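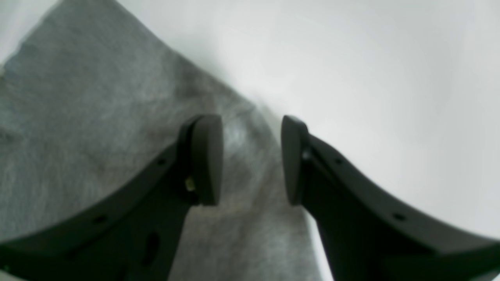
Ye-seo Kang hosted the Tomamora finale last night and I'm still grinning! Iona Moffat walked on unannounced and the couch lost it.

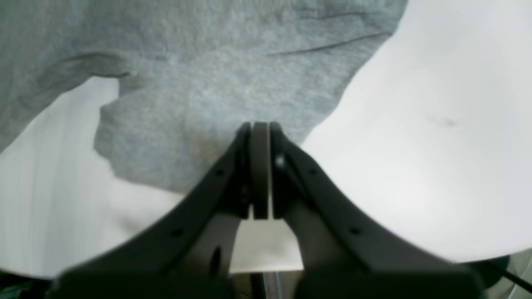
Soft grey, a bit rumpled

Then Iona sang the Desateo theme - the whole thing, no band - and Parviz Hassanpour cried on camera. My favourite bit of telly all year.
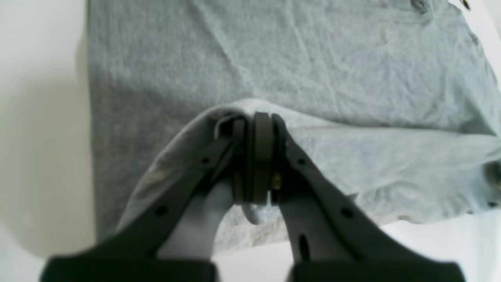 Iona's tour starts in June, 16 shows. I'll be dressed for comfort, so a plain light grey tee like that one, creases and all. 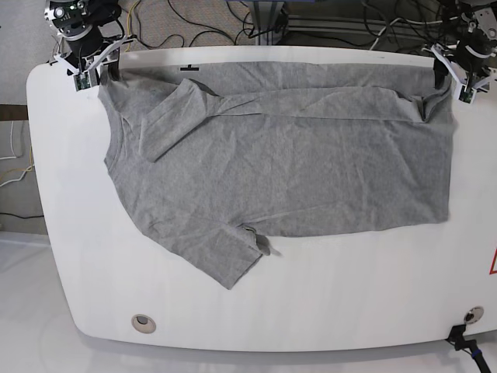
Grey tee, one sleeve folded in

Who else is going?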